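Inicio Proyectos Actas Calendario Contacto

Proyectos > Imdale > Recogida de demostraciones > Actas

Acta de la reunión de seguimiento, proyecto Imdale

17 feb 2025 | Secretaría técnica
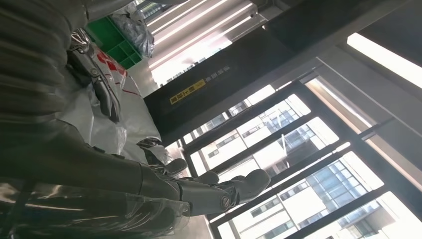
Puesto de recogida junto a la ventana, vista desde la muñeca del robot.

Asisten: Pludport (datos), Postside (operación de los robots) y McKinnon (evaluación). Se aprueba el acta anterior con una corrección en el punto 3: donde decía «episodios válidos» debe decir «episodios grabados».

1. Estado de la recogida
Postside comunica 700 episodios grabados de los 1000 previstos para la primera fase. McKinnon pregunta cuántos se han revisado enteros. Postside responde que la revisión se hace por muestreo. McKinnon pide que conste que, mientras sea así, la cifra no le dice gran cosa.

2. Cámara de muñeca
Se comenta la imagen que encabeza el acta. El encuadre está muy inclinado y buena parte lo ocupan los dedos de la propia mano y el ventanal, con el edificio blanco de enfrente casi quemado por la luz en algunas zonas. Pludport sostiene que el modelo aprende a ignorar el fondo si hay variedad suficiente. McKinnon recuerda que lo mismo se dijo en la fase piloto y que sigue sin verse una prueba. Se acuerda entrenar una versión sin los episodios del puesto de la ventana y comparar.

3. Materiales con brillo
Los plásticos arrugados y los paquetes con envoltorio brillante siguen dando problemas a los anotadores, que no se ponen de acuerdo sobre el momento del agarre. De unos 21 episodios anotados por duplicado, en 16 las marcas no coinciden. Pludport lo considera asumible. McKinnon no, y solicita una definición por escrito antes de anotar más.

4. Operadores
Postside propone acortar los turnos de teleoperación. Sin objeciones. Queda pendiente saber quién paga el puesto adicional.

5. Calendario
Pludport mantiene la demostración para julio. McKinnon la ve prematura y no respaldará ninguna cifra de acierto obtenida con los mismos objetos del entrenamiento. No hay acuerdo; pasa a la próxima reunión.

Tareas
Postside: listado de episodios descartados y motivo.
Pludport: comparación del punto 2 y borrador de la definición de agarre.
McKinnon: lista de objetos no vistos para la evaluación.

Ruegos y preguntas: se pide de nuevo acceso de lectura al servidor de datos, solicitado ya en dos reuniones.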